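# Wallet shows sent, recipient shows nothing
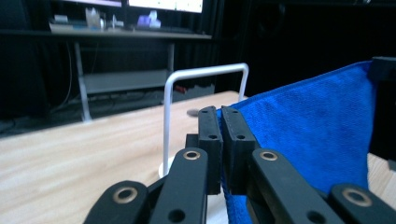 Posted by **Janka Lukáč** – 25 Feb 2026

I sent 2,000 tokens from my Landow wallet to Bradton. The wallet says confirmed, with 40 confirmations, but the Bradton balance is still zero. Is the transfer lost?

**gridnode**

Check the network first. If Bradton only credits that token on mainnet and you sent it on a layer 2, the deposit won't show up. Look up the hash on the explorer for the network you used – then send support the hash and the deposit address.

**Říha**

Had this in November. Took 12 hours, then it appeared.

**pmk_7**

Don't resend until you hear back.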